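Accueil du patient au cabinet dentaire : notes de cours, séance 4
Module « Vie du cabinet », formation d'assistant(e) dentaire, centre de Tilthorpe

Bon, on reprend là où on s'était arrêtés : le téléphone a sonné, vous avez décroché avec le sourire (si si, ça s'entend), le rendez-vous est posé. La personne arrive au cabinet. Et maintenant ?

Je vous remets au propre ce que j'ai raconté en cours, avec deux ou trois choses que j'ai oubliées parce qu'on a passé un quart d'heure sur l'histoire du parking. Le poly ne remplace pas vos notes, je ne reprends pas les jeux de rôle.

1. Le questionnaire médical

C'est LE document de la première visite. J'insiste lourdement, je sais. Un patient qui coche « non » partout en trente secondes debout au comptoir, ça arrive tout le temps, et ça ne vaut pas grand-chose. Installez-le, donnez-lui un vrai stylo, un support rigide, et laissez-lui du temps.

Ce qu'on vérifie avec lui à voix basse, jamais à travers la salle d'attente :

Les traitements en cours. Demandez l'ordonnance plutôt que la mémoire. Les anticoagulants, les bisphosphonates, la cortisone au long cours, tout ça doit arriver jusqu'au praticien avant que le patient soit dans le fauteuil.
Les allergies : pénicilline, latex, anesthésiques locaux. Si la personne répond « je crois que oui, petit, j'avais eu des boutons », vous notez exactement ça. On n'interprète pas.
Le cœur : prothèse valvulaire, antécédent d'endocardite, pacemaker.
Une grossesse éventuelle, et là, du tact ! Beaucoup de patientes ne l'ont encore dit à personne.

Et le questionnaire se met à jour. Un patient qu'on n'a pas vu depuis longtemps, c'est presque un nouveau patient.

2. Le dossier informatique

Au centre on travaille sur Wurnine, certains d'entre vous auront Flastero en stage, et le principe est le même : identité d'abord, médical ensuite, administratif à la fin. Vérifiez toujours nom, prénom ET date de naissance avant d'ouvrir une fiche. Les homonymes, on en rit jusqu'au jour où la radio de l'un se retrouve chez l'autre.

Je vous rappelle aussi les règles de base au poste d'accueil : on verrouille sa session quand on se lève (même pour aller chercher un café), on tourne l'écran pour que le patient suivant ne lise pas la fiche du précédent, on ne colle pas son mot de passe sous le clavier. Oui, je regarde sous les claviers. Et les sauvegardes, on en reparle à la séance 8 avec tout le volet matériel.

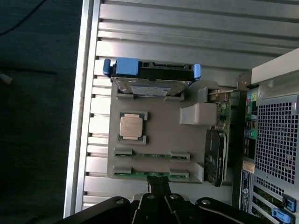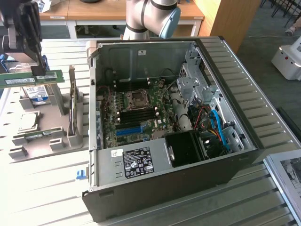
Matériel informatique : support gris avec composants près d'une tour, puis une tour ouverte couchée sur le côté.

3. Le passage de la salle d'attente au fauteuil

On va chercher le patient. On ne crie pas son nom depuis le couloir ! On s'approche, on se présente par son prénom et sa fonction, on l'accompagne. Pendant ces quelques mètres vous apprenez énormément de choses : s'il marche difficilement, s'il est essoufflé, s'il serre son sac comme une bouée.

Le patient anxieux, parlons-en. Vous en aurez tous les jours. Ma méthode, qui vaut ce qu'elle vaut : je demande directement « comment ça s'est passé, les dernières fois, chez le dentiste ? » et je me tais. Les gens racontent. On transmet ensuite l'essentiel au praticien, discrètement, et on convient d'un signe (la main gauche levée, par exemple) pour demander une pause. Évitez « ça ne fera pas mal », vous n'en savez rien, et si ça fait mal vous avez perdu sa confiance pour des années.

Avec un enfant, c'est encore autre chose. On parle à l'enfant d'abord, aux parents après. On bannit piqûre, sang, arracher. On montre le miroir, on fait monter et descendre le fauteuil, et tant pis si on prend du retard.

4. Devis et règlement

Sujet qui vous met tous mal à l'aise, je l'ai bien vu ! Pourtant un patient préfère mille fois qu'on lui parle d'argent clairement. Le devis est remis par écrit, on le relit avec lui ligne par ligne, on lui laisse le temps de réfléchir et d'interroger sa mutuelle. On ne fait jamais signer quelqu'un la bouche encore endormie.

Reprenez l'exercice vu ensemble, le cabinet Gulyás : acte facturé 200 euros, règlement en 2 fois. Quelles informations donnez-vous au patient avant qu'il quitte le comptoir, et qu'est-ce que vous inscrivez au dossier ?

Pour la prochaine fois

Relire la partie 1 et me rédiger un questionnaire médical d'une page, lisible par quelqu'un qui a oublié ses lunettes (gros caractères, donc). Apportez aussi un exemplaire vierge de votre lieu de stage si le cabinet est d'accord, on les comparera en petits groupes. Ceux qui n'ont pas encore rendu la fiche sur l'accueil téléphonique, je la prends jusqu'à la fin de novembre, dans mon casier ou en main propre.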